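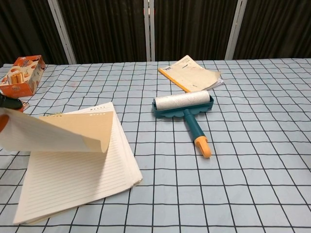
Aebischer opens evening-wear hire room in Barnmont

The dress shop Aebischer has opened a hire room for formal gowns on the first floor of its Barnmont branch. Customers can now borrow a long dress for a wedding, a school ball or a birthday party and bring it back after 4 days.

The new room starts with 75 gowns, in sizes from small to very large. Most of them are floor-length, and many come in the colours which the shop says were asked for most often last season: dark green, wine red and a soft silver grey. There is also a smaller rail of short cocktail dresses, and a cupboard with shawls, evening bags and simple necklaces that may be hired together with the dress.

A fitting must be booked in advance. It lasts one hour and is free of charge, also for those who decide afterwards to take nothing. Small changes to the hem or the straps are made in the shop and are ready within seven days, so customers are advised not to leave the visit until the last week before their event. Cleaning is included in the price - guests do not need to wash or iron anything before the return.

Several of the gowns were made by Kellurex, a small label from Trirndale which works mainly with satin and heavy crêpe. The label will send new models in October, in time for the winter parties.

The shop had asked its customers in spring if they would consider hiring instead of buying. It received 857 answers, and a clear majority said yes, above all for dresses worn only once.

Shoes are not part of the offer for the moment. Customers should bring to the fitting the pair they want to wear, as the length of the skirt is measured with the heel. The hire room is open until 7 in the evening.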